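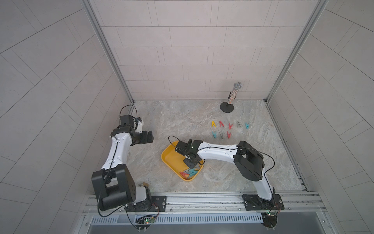
Home Features Food Travel Back Issues Subscribe

The Water That Costs Too Much

Apr 11, 2025

The menu at Clamura has a page for water. It comes after the cocktails and before the wine, and the priciest bottle on it costs $11. The notes promise a "soft arrival" and "a long chalky close." I ordered it, drank it with a plate of beans, and tasted water.

Restaurants have charged for bottles for decades, so the money isn't what bothers me. What bothers me is the language. Rivier, a spring brand sold in most of the better places in Salinas, says its water fell as rain 1,727 years ago. I asked the company how it got a figure that exact. A polite email sent me back to the label.

In August I poured 4 waters for friends at my kitchen table, in plain glasses, all at the same temperature. Rivier was one. Hison, a supermarket brand, was another. The third was fizzy, which gave it away, and the last came from my tap. Two people picked the tap as the expensive one. A third refused to choose and asked for beer.

It was a small test and I wouldn't lean on it. Minerals do change how water tastes, and a trained palate may well catch things mine misses. But Clamura's owners say they sell about 600 bottles a month, and I doubt the dining room is full of trained palates.

The beans were very good.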